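Visit notes - Condovness Early Learning, open morning

Got there at 9, parked on the wrong side of the oval, walked round. Jasper Jacobs met us at the gate, keys in his mouth, and we went straight into the kinder room.

Mat session first. 20 kids, one big book, and the thing I wanted to see - the retell cards. Kids put the story in order, then tell it back to a partner. Loud but it works. One little girl had the wolf apologising by the end. Jasper just let her go, didn't correct, asked what the pigs said back. Must try that at Wosar.

Then the quiet corner. Cushions, a lamp, books facing out instead of spines. They swap them over every 5 weeks. I asked about the home reading bags and got a long answer - short version, parents weren't filling in the log so they dropped the log. Borrowing went up. We still have the log.

Prep room next door uses the Van Beek word lists, which I'm not sold on. Too much colour coding for me, and the teacher admited she skips the last set. Nice wall of kids' own words though, "puddly" and "gigantical" among them. 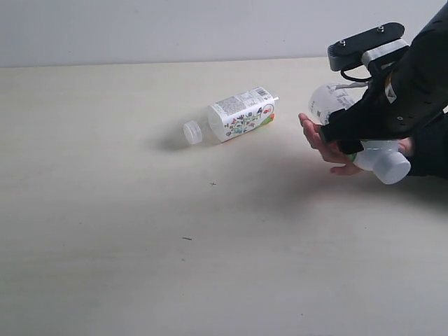
Morning tea was 30 minutes and ran over. Good chat with the two from Prarirton about oral language screening, they do theirs in May and share the results with the primary school. We do ours far too late. Have there email somewhere.

Questions to take back - who does our retell groups if the aide is away, can we afford front-facing shelves, do we drop the log. Going again next term if there's a spot in the car.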